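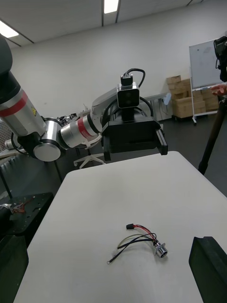

Trading in the old car

Mar 4, 2021

I finally changed the car last week. I'd been putting it off since August, when the old one failed its MOT on a rear spring and I paid to have it fixed instead of getting rid of it. It then needed a battery and two tyres, so I can't say I saved anything.

The new one is a used estate from Chauke Motors in Hiltdale. Five doors, petrol, manual, one previous owner. It has done more miles than I wanted but the service book is stamped all the way through and the price was fair. I had looked at one at Nikton as well, which was newer, but it smelled strongly of air freshener and they would not let me take it on the dual carriageway.

The part exchange

Chauke offered me £817 for the old car. I had been hoping for a round thousand. I'd put the registration into a couple of those online valuation sites beforehand and they both came back higher, but that was before anyone had looked at the scrape on the nearside sill. The salesman walked round it twice, opened the boot, and wrote the number on the back of a card.

I asked if he could do any better and he said no, but he would put in a set of rubber mats and a full tank. I took that. A full tank is worth having when you drive to work and back every day, and the old mats were past saving. 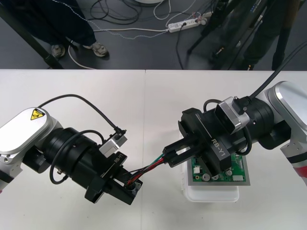

Points on the card

They also signed me up to Cosum, a loyalty card that several garages and shops in the area have joined. You get points on the car itself, then on servicing and parts. I came away with enough for 17 pounds off my first service, which has to be used within the year.

I don't usually bother with these schemes. The trouble is that you end up going to the dear place to collect points worth less than the difference. I checked the price of an oil and filter change at Chauke against the place I normally use, and Chauke is over £40 more. With the points it comes closer, so I might go once and then go back to my usual garage – the warranty allows that if the parts are right and I keep the receipts.

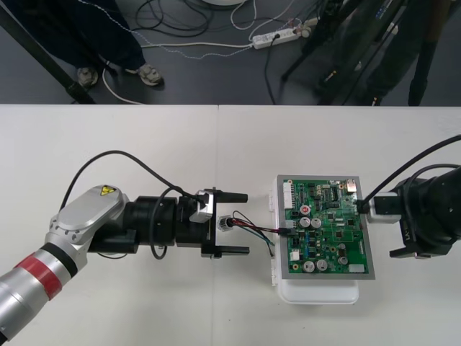
First week

It drives well. The clutch bites higher than I'm used to and I stalled it at the lights by the station. The heater is very good. The radio forgets its stations when you switch off, and I've not found the setting for that yet.

The spare wheel is a space saver, and the locking nut key was in the glovebox. Road tax is set up by direct debit. Insurance went up by £8 for the year, less than I expected.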